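Category: Student Projects / Color and Light

Why Does White Paint Change All Day?

By Maximiliano Iglesias
July 15, 2018

My aunt repainted her hallway in Valcárcel last October and swore the store had sold her two different whites. It was one can! I loved that argument so much that I turned it into my project.

I wanted to find out how much the light in a room changes what we call "white" or "gray." I bought a small tin of Brodico flat white and painted seven cards, all from the same tin, two coats each. Then I put them up in different spots in our apartment: by the kitchen window, in the hall, next to my desk lamp and so on. I checked them morning, noon and evening for nine days and matched each one against a Kakico paint chart.

What I found

The window card was the star. At noon it matched the cool chips, and by evening I was picking cream – same card, same paint. The hall card hardly moved at all, as it only ever gets the ceiling bulb (marked 3000 K on the base). The lamp card surprised me most. With daylight on one side and the lamp on the other, I needed two chips to match it, and there was no line where one color stopped.

Once you start looking, plain surfaces are full of this. A pale gray one can lean pinkish on the left and a little blue through the middle, with a soft blur between the two. 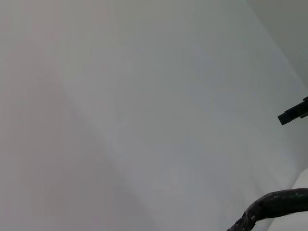

Problems and next steps

I did all the matching myself, and my eyes adjust to a room after a few minutes, so some of my evening picks may be off. I also missed one noon check because of a dentist appointment. Next time I want six people to match the cards without talking to each other, and I'd love to try a glossy paint too. My aunt has already offered her hallway.

14 comments | 32 shares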